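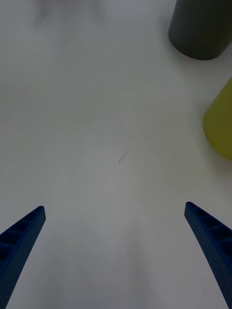

A pale tabletop with a tiny dark mark near the middle. Could it be a hair, a thread or a speck of something?

What is hiding on your table?

Look at a table from across the room and it seems perfectly plain. Now put your nose right up to it! Tables are brilliant places to go hunting for tiny things, and light-coloured ones are the best of all, as dark specks show up so well against them.

What is dust made of?

Dust is a mixture, and every home has its own recipe. There are threads from jumpers and socks, bits of soil from shoes, hairs (yours, and the cat's if you have one), crumbs, pollen that has floated in through the window and little flakes of skin. Yes, skin! Yours is growing new layers all the time, and the old bits drop off without you feeling a thing.

How small is small?

We measure very tiny things in micrometres. There are 1,000 of them in just one millimetre! A human hair might be 80 micrometres wide, or 100 if it is a thick one. That is thinner than a pencil line, but your eyes can still spot it when the background is right.

Shadow or smudge?

Not every grey patch is dirt. Shadows can fall across a table too, and the soft ones have no sharp edge, so they look a lot like smudges. Try moving a lamp. If the grey patch moves as well, you have found a shadow. If it stays where it is, it might be a smudge or a scuff.
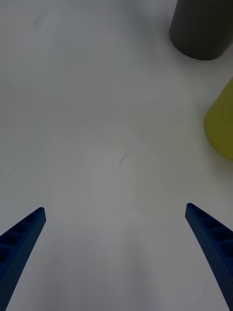 Be a speck detective

You will need a white table or a big sheet of white paper, a magnifying glass, a torch and some clear sticky tape.

1. Turn the main light down and lay your torch flat on the table so that it shines along the top. Even very small specks should now have long shadows.

2. Look at one through the magnifying glass. Is it straight or curly? Has it got a tail?

3. Press a piece of tape on it gently, lift it off and stick it to a card.

4. Write down where you found it and draw it as big as you can.

Do it again on Thursday in a different room and see if the specks match. Under the bed is a very good place to try!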